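Oiling a Small Wooden Table: A Weekend Refresh

I love this job. Of all the little things you can do around the house, rubbing oil into a tired tabletop gives you the most joy for the least effort, and I will happily do it for friends if they feed me afterward! My friend Lihua Duan asked me to write down how I go about it, so this is the long version of what I told her over the phone in January.

What you need

A tin of hardwax oil or plain boiled linseed oil (I use hardwax for anything that sees food or cups)
Sandpaper in 120 and 180 grit, plus one sheet of 360 for between coats
A sanding block, or a scrap of cork
Lint-free rags, more than you think
A vacuum with a brush head
Nitrile gloves

Check what finish is on there now

Put a few drops of water on the top and go make coffee. If the water is still sitting there in beads when you get back, there is probably varnish or a good coat of wax in the way, and it has to come off before oil can do anything. If the drops have soaked in and left a dark spot, great, you can start sanding once it dries.

Look underneath too. The underside often shows you the bare color of the wood, and it's a good place to try your oil before you commit. Pine goes quite orange with linseed. Beech and birch stay calmer.

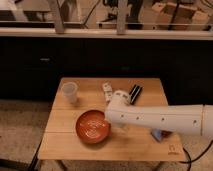

A honey-colored top, with the seams running between the boards.

Sanding

Start with 120 and always go with the grain, in long strokes from one end to the other. Short scrubbing strokes leave little crescents that you won't notice until the oil hits them, and then you will see nothing else (ask me how I know). On a top made of several boards, take your time along the seams. Old crumbs and wax love to collect there, and a wooden toothpick gets them out without scratching.

Move to 180 once the surface feels even under your palm. Vacuum, wipe with a barely damp rag, and let it dry completely. The grain will lift a bit and feel fuzzy, so knock it back with a light pass of the same 180.

First coat

Now the fun part! Stir the tin, don't shake it. Pour out a puddle smaller than a coaster and spread it with a folded rag, working one board at a time. The color wakes up right in front of you and I never get tired of it. Leave it for the time on the tin, then wipe off everything that hasn't soaked in. Everything. Any oil left standing turns sticky, and sticky oil is miserable to remove.

Second coat

Let the first coat dry overnight with a window open. Rub the top very gently with the 360, dust it off, and put on a second coat even thinner than the first. I stop at 2 coats for a side table and do a third on anything used for meals.

Please be careful with the rags. Oily rags can heat up by themselves and catch fire, so spread them flat outdoors to dry or soak them in water in a lidded metal can. Never ball them up in the trash.

Keep the table out of use for 7 days if you can stand it, and wipe up spills quickly for a while after that.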